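Griltel talk, speaker notes. Thursday, 20 mins incl questions. DON'T read slides.

Opening
Skip the bio. Straight in: who here has had a grasp planner fail on a cable? Hands. Then: who knew WHY it failed inside an hour? Fewer hands, hopefully, or the talk's in trouble.
One line on what we do. Trurnitz = our control stack, Claltulberg = the logging and replay tool that sits on top. Iñaki Arrieta wrote most of the replay side, credit him here, not at the end when people are packing up.

Why cables
Thin, floppy, no fixed shape. Pose estimate means nothing, there's no pose. We track a centreline: points along the cable, each with a confidence.
Planner wants a grasp point plus a tangent direction. Get the tangent wrong and you close along the cable instead of across it.
Loops are the worst. Two bits of cable close together, tracker hops from one to the other, centreline takes a shortcut. Say "shortcut", it went over better than "topology error" at the Tiedemann run-through.

Wrist camera problem
Slow down here. Main point of the talk.
Wrist cam is great when arm is still. Arm is not still. We were feeding every frame to the tracker as if they were all equally good. They're not. Blurred frame comes in, thin line half vanishes into the grain of the table, tracker fills the gap with whatever dark line is nearest. Wood grain = dark lines. You see the problem.
Leave this one up, give them time to find the cable. Point out the loop near the middle, then the little silver connector tip, just right of centre. Ask where they'd put the centreline between the clear stretches.

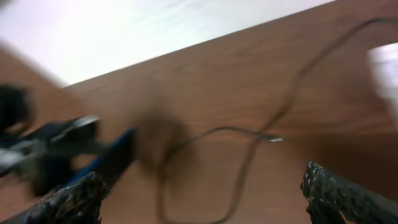

What we changed
- Blur score per frame, computed before the tracker sees it. Cheap. Uses joint velocities from Trurnitz plus an image gradient check. Neither one alone was good enough
- Bad score: frame gets kept, weight goes down. Do NOT say we drop them. Somebody always asks. Dropping left holes and the filter drifted
- Grain direction. Estimate dominant texture direction on the table plane, penalize segments that run along it. Admit this hurts when cable really does lie along the grain
- Connector tip as an anchor. Small bright metal, survives blur better than the cable does. If we have a tip, the strand has to end there
- Finger mask. Our fingertips are dark and bumpy, the old segmenter loved calling the edges cable. Mask now comes from the gripper joint state, not a fixed polygon

Replay demo
Claltulberg, log already loaded, start at frame 1775. CHECK THE LAPTOP IS PLUGGED IN.
Left pane old weights, right pane new. Scrub, don't play, it stutters on the projector.
Show the confidence strip along the bottom. Dips should line up with the fast wrist moves. Then toggle the grain penalty off and let them watch the centreline wander off onto the table.
If demo dies: backup slides, 2 of them, keep talking.

Numbers
67 logged runs, same ones replayed through both versions. Offline replay only!! Not closed loop. Say it before somebody else does.
Fewer strand hops with the new weights, plot is on the slide, talk to the plot. Most of what's left is loops again, where the crossing itself is hidden or smeared.
Planner untouched the whole time. Same code, better input.

What still doesnt work
Clutter. Other dark things on the table still pull the line over, tools esp.
Overexposed wall at the top of the image messes with the gradient check. Cropping to the table plane helps, needs a decent plane fit, and the plane fit is shaky when the wrist is tilted hard.
Latency OK on the desktop, borderline on the onboard computer. Iñaki has a branch for it, not merged.

Likely questions
Why not a fixed overhead camera? We have one. Arm blocks it right when we need it.
Shorter exposure? Yes, did that, then it's noise you're fighting. Lighting in the bay isn't ours to change.
Learned tracker? Front end is learned already, the weighting isn't. Want to be able to read why a frame was trusted.
Code? Blur score module yes, after cleanup. Don't promise a month.

Close
Back to the confidence strip slide. Log your weights alongside your frames. Thanks, email on slide, sit down.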